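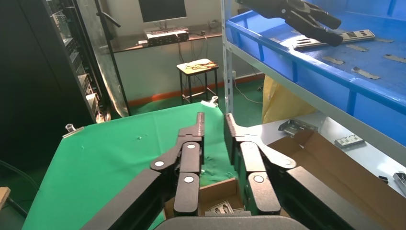 Bracket and flat pieces in the blue bin, small box on the cloth, clamp at the table edge.

Sorting Metal Hardware at the Bench

Loose brackets and plates are hard on a tabletop and easy to lose. A cloth fixes most of that. Any plain, heavy cotton will do, and green is a good colour for it, as bare metal shows up well and so do the little scraps that end up underfoot.

Let the cloth hang over the edge of the table and clamp it there. Put a second clip on the far side. Pull out the worst of the wrinkles first, but don't fuss over the small ones. Shake it outside when you're finished, never over the sink.

Use a big plastic bin for the main lot. Ours sits on a shelf beside the table, low enough to see the bottom without a stool. Long slotted brackets can lie diagonally if they won't fit straight. Flat pieces will hide under them, so lift the long ones out before you decide you've run short.

Keep a small open cardboard box on the table for the part you're working on. Cut the flaps off if they get in the way. Cardboard is kinder to a finish than a metal tin – and quieter, if you work in the evening.

If a bracket has marks on it, leave them alone until you know what they mean. We wiped down 44 pieces from an old Hakine shelf last November and spent the next evening measuring every one again. Marks you add yourself should go on the side that faces the wall.

Shelf uprights 880 mm and longer don't belong in a bin at all. Tie them in bundles of three with cotton tape and stand them in a corner behind the door.

Check the bin about twice a year and take bent pieces to the scrap metal depot. Kwame Arthur also suggests a rubber mat under the bin if your shelf is metal – it stops the rattle.

Tips compiled by Ekaette Isah, Stovbridge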